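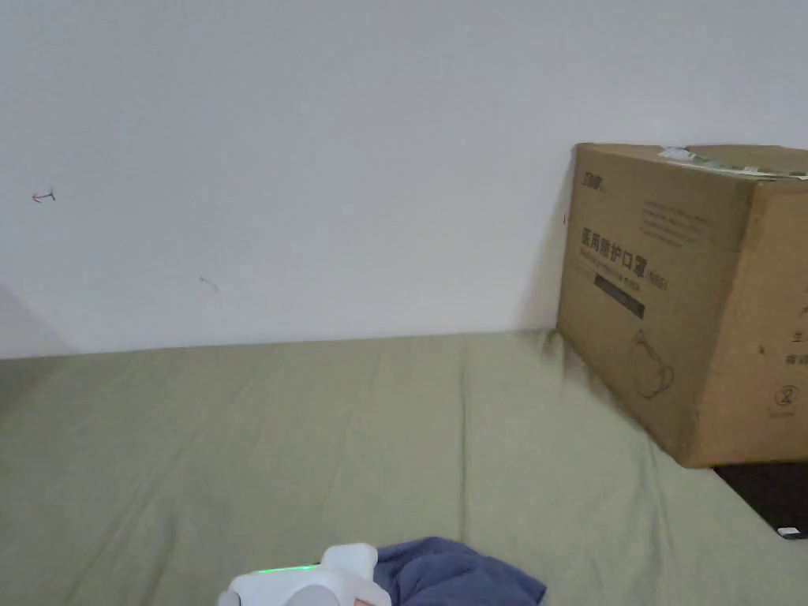 The box, on the bed, against the wall. It was still there at bedtime.

I have a theory about cardboard boxes, and my friends are tired of hearing it, so now it's your turn. A box should never be put on a bed. I know, I know, everybody does it! The bed is big and flat and at a good height, and when you come through the door with your arms full it practically calls your name. But a bed has a job to do at night, and a box on it turns into a problem at 11 p.m., when you're in your socks and would sign anything to be left alone.

I've moved 5 times, most recently into a place in Bredville with white walls and a couple of little brown marks I keep meaning to deal with (one of them looks like an arrow pointing left, and I do catch myself glancing left). Every single time, the boxes went on the bed first. The green sheet goes on, I feel like a grown-up for a minute, and then down comes a carton that says "Medical protective mask" in two languages and the whole thing is wrinkled again.

About cartons like that – I love them. My friend Dionysis Bakalis buys new moving boxes, flat, in a bundle, and he's welcome to. I'll take a big brown one that already has somebody else's words on it. You can write "winter stuff" on six plain boxes and mix them all up by supper, but you will always remember what you put in the N95 one. It beats any label I ever wrote.

Rutilio Figueroa, who helped me carry most of my things up from the street, says the floor is worse because you trip. He has a point, and I have the shin to prove it. Still, I'd take the shin. A box on the floor gets opened because it's in your way all day long. A box on the bed gets moved to the chair, then back to the bed in the morning, and you can keep that up until September if you're stubborn. I once did it with a box of cookbooks and never cooked a thing out of them the whole time.

So floor first, please, and make the bed after. And if you've got a good printed box you're done with, I'm still looking for one that'll hold my blankets.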